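Ok new chess mat day. Roll-up vinyl, green and off-white, letters and numbers all the way round the border. Ordered from Stornar, order no. 611, turned up Saturday

Been using the folding board from Athanasiadis forever and the hinge finally gave up. This one just lies there on the kitchen table. Still sits a bit crooked but thats me not the mat
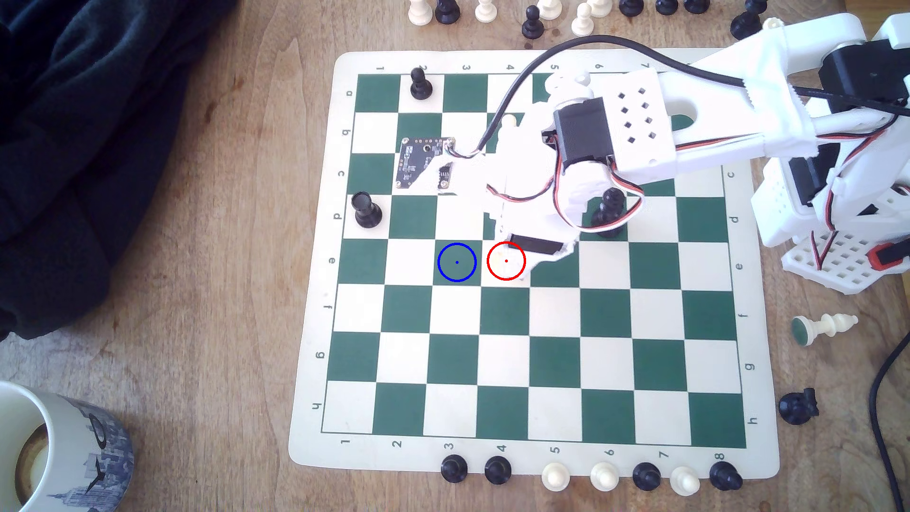
Endgame stuff only for now. Hardly any pieces, pawns and a rook, work on the boring bits. Edin Stoyanova got me into it, she swears by 9 positions a night. I manage 2 and then want toast

Rook on the first file, pawn way up in the corner by it. Looks like nothing. Took me most of an evening lol

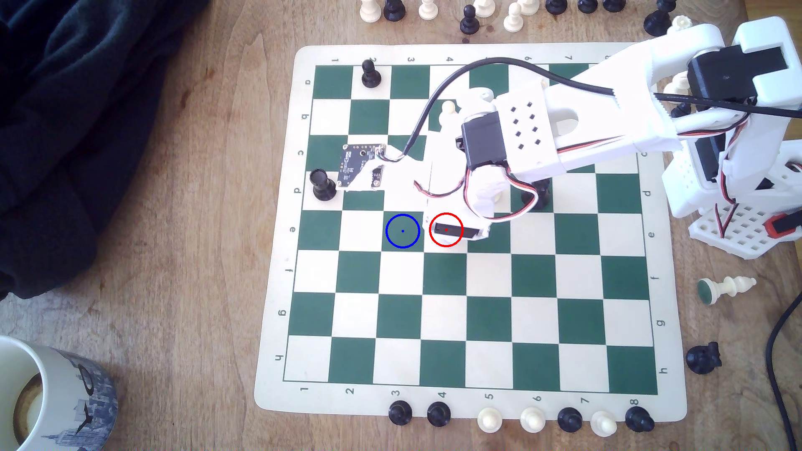
Antigoni Dimitriou
posted from the kitchen table, April

Coordinates are what I wanted it for tbh. I still say "the square next to the other one" out loud and Nektarios just stares at me. Big fat margin helps, easy to read even from teh wrong side

Wide cream border also = somewhere to put your elbow. Underrated
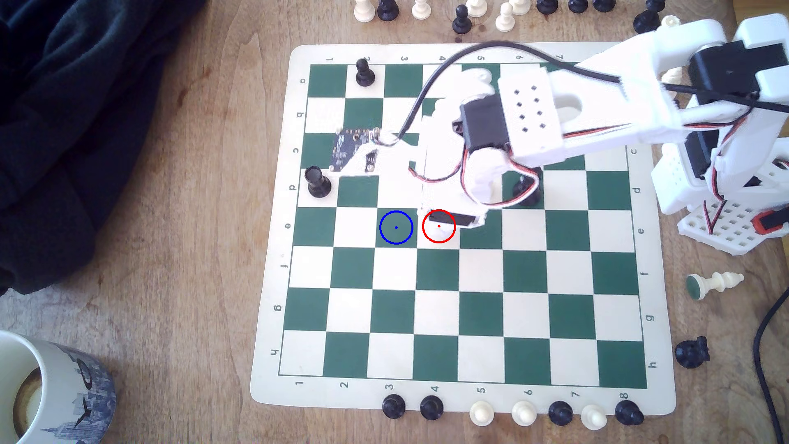 Anyway, rating is 774, pls dont laugh. Goal is beat Rodrigo Gallardo once before summer. Once!!

Does anyone know how to get vinyl to quit curling after its been rolled up? Books on it overnight? Asking before I try the iron

Edit: NOT the iron. ok. thank you everyone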